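Rosalía Villalobos
2018-07-30

1/ I have spent this summer collecting examples for a robot that learns by copying. People keep asking what that involves, so here is a thread. It will be long and almost all of it will be about deleting things.

2/ The setup: a simulated arm, a simulated gripper, a simulated table, and me with a controller that has a sticky left trigger. I drive the arm. The computer writes down what the gripper's camera saw and what my thumbs did. Do that enough and a network is supposed to pick up the habit.

3/ The task is "pick up the block and put it on the tray." A toddler can do it. A toddler also has depth perception and isn't charged to Leanne Horrocks's budget.

4/ We call one attempt an episode. An episode runs from the reset to the moment I press the green button to say I'm done. I press the green button early a lot. More on that later, since it cost us a chunk of November's plan before November had even arrived.

5/ Target for the first round was 80 good episodes. I figured an afternoon. Callum Blackburn, who had done this before at Sundero, looked at me with real tenderness and went to get a sandwich.

6/ Day one I recorded 60 episodes and kept 26. The other 34 are in a folder called "no."

7/ Things that land an episode in "no": block dropped, block thrown, block pushed through the table (simulators, folks), tray missed, phone rang, I sneezed and the arm saluted.

8/ Also in "no": episodes where I did the job fine but sat still for ages at the start working out which way was left. The network copies everything. If you dither, it learns to dither, and it will dither with total confidence.

9/ Our first trained version did exactly this. It hung over the table and trembled slightly for a full minute. Welington Bragança said it looked like me ordering at a restaurant.

10/ So now I have a rule. Hands on the controller, know what you're going to do, then reset. No thinking on the record.

11/ The view is what takes getting used to. The camera rides behind the gripper, so you never see the arm and you mostly don't see the room. You get two fingers and whatever is past them. On a bad approach, whatever is past them is gray.
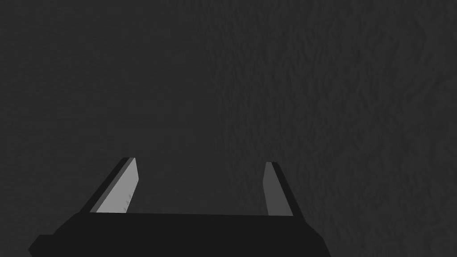
Wrist view, fingers open, nothing in them. I have looked at this more than I've looked at my family.

12/ From a view like that you can't tell me how far away the surface is. I can't tell you either. I have bumped into it to find out, which is a technique, and the network has learned that one too.

13/ The fix for this was going to be a second camera off to the side. Howard Wragg wrote it up, drew a diagram, used two colors of marker. Then we found out it would make every episode we already had useless, and the diagram is now facing the wall.

14/ What we did instead: start every episode higher up, so the block is in view at the reset, and throw away any run where I lose sight of it for more than a moment on the way down. Cheap. Annoying. Better.

15/ That rule took 13 more episodes out of the keep pile. I had been proud of several of them.

16/ Let's talk about the green button. If you press it the instant the block touches the tray, the recording ends with the fingers still closed. The network never sees anybody let go. Guess what it does at the tray.

17/ It holds on. It sets the block down beautifully and then it just keeps holding it, like someone at a party who has your hand and wants to tell you about their boat.

18/ So: place, open, back away, wait a beat, green button. I have this on a sticky note. The sticky note is on the controller. It covers the green button a little. I'm aware.

19/ Next problem, variety. I like the left side of the table. Didn't know this about myself. Callum plotted where every grasp happened and it looked like somebody had spilled pepper in one corner.

20/ Now the simulator picks where the block goes and I take what I'm given. It is very fond of the far right, where my wrist angle is terrible. I suspect Callum of writing it that way. He says random is random. He says it too fast.

21/ Same with lighting and surfaces. We shuffle them between batches so the network doesn't decide that "block" means "the thing next to that one bright patch." Some of the combinations are hideous. I've grabbed blocks off a table the color of old soup.

22/ Somebody asked why we don't write a script to do the picking and skip the human. We did! Pearce, our scripted picker, is quick and tidy and goes at every block in exactly the same way. It never misses, so it never has to recover from missing.

23/ The network trained on Pearce alone was lovely until it was off by the width of a finger. Then it closed on air, carried the air to the tray, and put the air down with great care.

24/ My episodes have wobble in them. I come in crooked, notice, fix it, carry on. That fixing is the part we want. I have never before been valued for being slightly bad at something and I'm trying to enjoy it.

25/ The catch is that you can't fake the wobble. I tried a batch of missing on purpose. Leanne watched the replays and said, "You're acting." All of them went in "no."

26/ We also made Welington do a shift, on the theory that two people's habits are better than one. He grabs from above like a claw machine. I sneak in from the side. Trained on both, the network started from above, changed its mind, and ended up knocking the block over from a diagonal neither of us has ever used.

27/ Current thinking is that we either agree on a style or record so many of each that it sorts itself out. Welington and I have each agreed that the other one should change.

28/ Bookkeeping, for anyone starting out. Write a note for every episode when you finish it, even one word. I didn't for the first batch and had to rewatch the lot. "ok," "ok," "weird," "ok" would have saved me a whole evening.

29/ Stop when you get tired. My late-day episodes are slower and I overshoot the tray. You can see it in the plots, a sad little slope. Howard wanted to keep them for realism. Howard hasn't had to watch them.

30/ Back up the folder. I'm not going to say why. Callum knows why.

31/ Where it stands: we got to our 80, all with the block in view and the fingers opening at the end. The latest version picks it up from most spots on the table. Far right is still a coin flip, which makes two of us.

32/ Next up is a round block. Leanne says it's basically the same task. I've tried it twice and it rolled off the table both times, and I'd like that on the record, in the folder called "no."

33/ Replies are open if you do this kind of thing and have a cure for a sticky trigger. I've already tried blowing on it.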